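Last updated: October
2 min read

Billia showroom, bathroom corner

We finally got round to the gallery! Dalia and I spent a whole morning picking favourites at Billia, and I could have filled 19 pages.

Baths and basins are my weakness, and dark colours most of all. I adore the white rectangular sink set into its black countertop - so crisp with the dark faucet behind it - and the dark green freestanding bath with the white rim is the one I'd take home tomorrow. 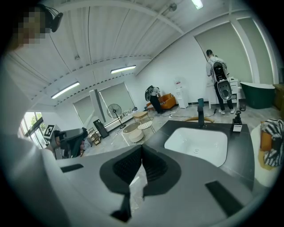
3 comments
6 shares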